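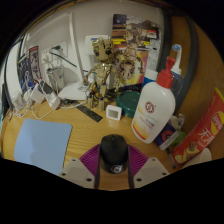

Abb. 1: Handgeführter Greifer am Schreibtisch. Schwarzer Mittelkörper, dahinter das violette Rippenteil, links und rechts die hellgrauen Fingerhalter.

Suche im Skript Suchbegriff eingeben Los

Kursunterlagen > Robotik im Eigenbau > Block 5: Greifer von Hand führen

Stand: 16.2.21

5.1 Worum es geht

In Block 4 wurde der Greifer Keretti zusammengebaut. Jetzt wird er von Hand über einen Arbeitsplatz geführt und nimmt dabei auf. Der Arm kommt erst in Block 6 dazu. Wer zu Hause arbeitet, nimmt den eigenen Schreibtisch, alle anderen einen Platz in der Werkstatt Pistthorpe.

5.2 Fingerhalter

Die Halter sind flache, abgewinkelte Platten mit kleinen runden Schraublöchern. Vor dem Einbau die Löcher entgraten. Schrauben zuerst nur ansetzen, dann beide Seiten abwechselnd anziehen. Sitzt ein Halter schief, schließen die Finger nicht parallel, und dünne Teile wie Stifte rutschen heraus.

Die Druckdaten liegen im Ordner Beltari. Die Fassung vom Januar bitte nicht mehr verwenden, dort ist der Lochabstand falsch. Farbe des Filaments ist egal -- matt ist aber besser als glänzend, weil Reflexe die Auswertung stören.

5.3 Arbeitsplatz

Der Tisch muss nicht leer sein. In Abb. 1 stehen eine Groot-Figur aus kleinen Steckteilen, eine weiße Pumpflasche und eine Dose mit dunkelgrünem Rumpf nah beieinander, links liegen weiße Ladekabel. Für die ersten Durchgänge genügt so ein Tisch. Beachten:

- Lose Kabel aus dem Weg der Finger nehmen.
- Offene Gefäße mit Flüssigkeit wegstellen.
- Durchsichtige Gegenstände erst ab Übung 5c greifen. Glas wird von der Auswertung schlecht erkannt.
- Ein Lineal am Tisch lassen, es dient später zur Kontrolle des Maßstabs.

5.4 Ablauf einer Aufnahme

Greifer öffnen, etwa 30 cm über der Tischplatte halten, Aufnahme starten. Langsam auf den Gegenstand zugehen, greifen, anheben, an anderer Stelle absetzen. Danach zurück in die Ausgangshöhe und stoppen. Pro Gegenstand 12 Durchgänge, Startposition jedes Mal leicht ändern. Nichts über 500 g anheben -- die Halter biegen sich sonst an der Knickstelle.

Bricht eine Aufnahme ab, wird sie gelöscht und wiederholt. Nicht zusammenschneiden.

5.5 Abgabe

Aufnahmen und ein kurzes Protokoll (eine Seite) in den Kursordner legen. Im Protokoll stehen Gegenstände, Fehlgriffe und Änderungen an den Haltern. Ersatzschrauben liegen in der Schublade mit der Aufschrift Buthelezi.

Schlagwörter: Greifer, Eigenbau, 3D-Druck, Werkstatt, Kursmaterial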